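I'd been trying to pin Jingyi Cui down for a chat since June, and when she finally called me back she was in the middle of straining something. "Hang on, hang on, I've got a sieve in one hand," she said, and then there was a crash and a lot of laughing.

Jingyi makes bottled tea. She started out selling it from a folding table at the Macedo street market, and now her little company, Clisari, supplies cafes all over Ulholm. I've been drinking her roasted oolong for ages (my fridge is embarrassing), so I wanted to know how a person even gets into this.

"By being bad at my old job!" she told me. "I did payroll. I'd bring a jar of cold tea to work every day and people kept asking for a sip, and one day my boss asked if she could just buy a jar off me. I charged her 3 dollars. I felt like a crook."

I asked what most people get wrong at home, and she didn't even let me finish. Time, she said. We all leave the leaves in too long, then dump in sugar to cover it up.

"Taste it every hour. It's cold brew, it's slow, you won't miss the moment. And please use more leaves than you think. Weak tea doesn't get stronger in the fridge, it only gets sadder."

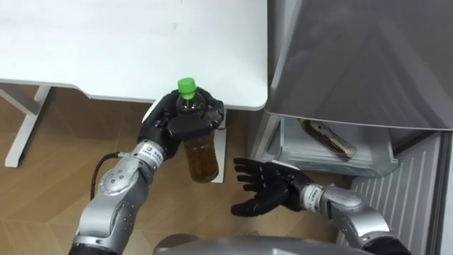 Her first real batch was 100 bottles, and she still winces over it. She'd picked a water filter that took out pretty much everything, and the tea came out flat as cardboard. She drank a lot of it herself that winter, and so did her parents, who were very polite.

These days she has two helpers and a recipe notebook with 265 entries in it, most of them crossed out. I asked to see it. She said no, very nicely.

So what's next? There's a smoky black tea she's been fussing over, which she's calling Disotmont after the hill behind her grandmother's house. I got to try a cup when I stopped by later, and oh my goodness, I want it with buttered toast every morning. She isn't so sure yet.

"The second sip is good," she said. "I'm still working on the first one."

She promised to call me when it's ready, and I've already cleared a shelf.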